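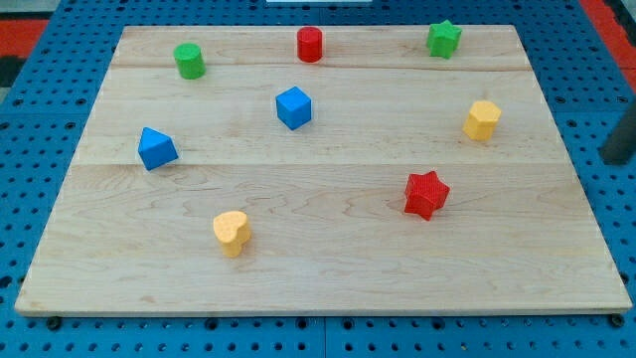 第四讲 形状积木与“几何启蒙”：我们究竟能说多少

课程：学前教具与材料分析
适用：本科三年级，选修
课前阅读：讲义第三讲末尾关于“自我纠错”的两页，其余不必重读

一、本讲要处理的问题

形状积木大概是学前教室里最不受质疑的教具。圆柱、立方体、三棱柱、六棱柱、星形柱，配上红黄蓝绿几种颜色，往木板上一摆，家长觉得放心，园长觉得专业，目录上写着“促进空间思维与逻辑思维发展”。我教这门课几年，每次问学生这句话的依据在哪里，回答多半是“大家都这么写”。

本讲不打算证明积木没用。我想请各位把三件事拆开看：材料本身有什么性质；成人拿它做了什么；孩子从中学到了什么。目录文案通常把这三件事写成一件。

二、先把名称说准

中文教具目录里的名称相当混乱。常见的毛病如下。

1. 把立体叫成平面。六棱柱的顶面是六边形，整块积木不是六边形。“请把黄色的六边形拿给我”，这句话在教室里天天有人说，孩子也听得懂，可是到了小学讲面和体的时候，老师又要花力气把它们分开。星形同理，严格的说法是底面为五角星的柱体，讲义里简称星形柱。

2. 三棱柱的摆法影响名称。三角形的一面朝侧边、尖顶朝上，孩子多半叫它“房顶”；三角形的一面朝上立着，孩子又会叫它“三角形”。同一块东西两个名字，很少有教师留意过。课堂讨论时请各位想一想：如果测验卡上只画了其中一种摆法，答错的孩子错在哪里？

3. 正方体与立方体混用。两词同义，本课统一用立方体。“方块”一词太宽，记录里不要写。

4. “圆的”。圆柱和球都被叫作圆的，圆片也是。观察记录里出现“圆的”二字，读的人等于什么也没读到。

我不主张纠正三岁孩子的用词。要纠正的是我们自己的记录。

三、颜色与形状纠缠在一起

这是本讲最要紧的一节，期末报告里每年都有人栽在这里。

看一看开头那块枫木板上的几样东西。绿色的有圆柱，也有星形柱；圆柱有绿的，也有红的；立方体和三棱柱都是蓝的；六棱柱是黄的。假设教师说：“把绿色的圆柱给我。”孩子要同时用到两条线索，只听颜色可能拿成星形柱，只听形状可能拿成红圆柱。这条指令多少能区分一点东西。

换一句：“把黄色的六棱柱给我。”如果孩子伸手够到的范围里黄色只有这一块，他听见“黄”字就够了，后面那个词完全可以不懂。教师在记录本上写下“已认识六棱柱”，这条记录就是假的。我不是说教师撒谎，是说这个情境里根本得不出这个结论。

由此得到一条检查办法，请记下来：对任何一条指令，逐个删去里面的词，看剩下的词是否已足以选中目标。如果删去形状词仍能选中，这条指令就不能用来判断孩子是否认识形状。

很多厂家偏爱一形一色的配套，红的全是圆柱，蓝的全是立方体。好看，收纳也方便，用作评估材料则近于无用。反过来，形色交叉的配套在货架上显得乱，倒是更值得买。话说回来，交叉也有程度之分。上面那几块里，蓝色立方体与蓝色三棱柱可以互为干扰，红圆柱与绿圆柱可以互为干扰，黄六棱柱与黄色心形柱也可以互为干扰，只是没有同形异色的对手。要做像样的评估，得给每一块都配上同形异色和同色异形的对手。

四、摆放方式不是小事

散开放和挨着放，任务的难度不同。积木彼此不接触时，孩子容易逐个看过去，也容易拿取；堆在一处时，有些面被挡住，认形状就掺进了找东西。两种摆法都可以用，只是不可以前测散开、后测堆放（或者反过来），然后拿两次的差别去谈“进步”。听起来没人会犯，去年交上来的报告里就有。

另一个常被忽略的因素是远近。放在远侧边沿的，手短的孩子够不着，会改拿近处的。记录人写“选择错误”，其实孩子可能只是懒得站起来。

朝向也要统一。立方体斜放，一条竖棱冲着人，能同时看到两个侧面和顶面；正着放，从某些角度看几乎就是一个正方形。我们不知道这对四岁孩子有多大影响，既然不知道，就把它固定下来。

底板方面，浅色木板的好处是与饱和的红、蓝、绿反差明显，黄色稍弱，毕竟木头本身偏奶油色和蜜色。拼板的接缝是另一回事。三块料胶合而成的板，表面会有两道细线，有的孩子会把积木沿着线排，这时不要急着写“表现出排序行为”。线在那里，他就沿着线放了，仅此而已。

五、三份材料说明的对照阅读

以下三段转述自本课资料夹，阅读时请只问一个问题：这句话要怎样才能被推翻？

甲，Plerkel积木说明书：称连续使用可“全面激活空间智能”。“全面”指什么，“激活”如何测量，说明书没有交代。无法推翻，因而也没有说出什么。

乙，Osto教具手册：称本品经2,000名儿童使用。使用不等于受益，手册没有说这些儿童后来怎样，也没有对照。这个数字放在封面上很醒目，我建议各位把它当作销量的近亲来读。

丙，Virkerum项目内部小结：284名儿童，9周，前后各测一次形状命名，后测成绩高于前测。比前两份诚实，至少说了做什么、测什么。毛病在于没有不用积木的一组。孩子过了9周，本来也大了9周；同一张卡片做第二遍，本来也熟一些。小结末尾说积木“显著提升几何能力”，而它测的只是叫名字。会叫名字与懂得性质之间隔着相当一段距离：一个孩子可以响亮地说出“三棱柱”，却不知道它有几个面。

关于丙的评分记录，共2,698条，其中有多少条属于第三节讲的“删去形状词仍能选中”，小结没有统计。下次课分组来做。

六、那么积木到底能用来做什么

说几样我比较有把握的。

它适合引出谈话。孩子争论星形柱能不能当轮子，比回答“这是什么颜色”有意思得多，教师能听到他们怎样理解“滚”。

它适合练习描述。两个孩子中间隔一块挡板，一个说，一个照着摆。说的人很快会发现“放在那边”不管用，得说“放在红圆柱的左边”。注意左右是从谁的位置看，这一点成人也常弄错。

它适合比较面。拿立方体、三棱柱和六棱柱，让孩子摸平的地方、摸尖的地方，印在湿沙或橡皮泥上看留下什么。这样的活动里，“六边形”一词总算有了正当的用处，留在泥上的那个印子确实是六边形。

它未必适合的：判断智力，预测入学后的数学成绩，向家长展示“学习成果”。Kárason教具目录把三样都写上了，定价也比同类高出一截。

七、课堂活动（二十五分钟）

材料：浅色木板一块，形色交叉的积木一套，记录纸。

步骤：
先画一张摆放草图，标明每块的形状、颜色和朝向，前后排分开写。
每组写六条指令，用第三节的办法逐条检查，不合格的改到合格为止。改不动的，说明缺哪一块对手积木。
一人扮演孩子，只许听颜色，装作听不懂形状。看六条里他能蒙对几条。
换人，只许听形状，再做一遍。
把两次结果写在同一张纸上，交给邻组，由邻组判断哪几条指令有诊断价值。

往年常见的情况是，学生写的指令里夹着位置词，例如“后面那个星形”。位置词一出现，形状词往往又成了摆设。请一并检查。

八、作业

任选一份市售形状教具的说明，抄下其中三句关于儿童发展的断言，每句下面写明：需要观察到什么才算支持，观察到什么算反对。写不出反对条件的，直接写“写不出”，不扣分。不要写成广告评论，也不要写“总体来说具有积极意义”。

篇幅不超过两页，六月交。附一张自己画的摆放草图，字迹能认即可。

九、补充说明

有同学问，课上用的积木表面发哑，是否比光面的好。哑光面反光少，拍照和录像时轮廓清楚些，这是实话；说它“更有利于触觉发展”，我没有见过可靠的依据。谁找到了请带来，下次课前先读原文的方法部分，摘要不算。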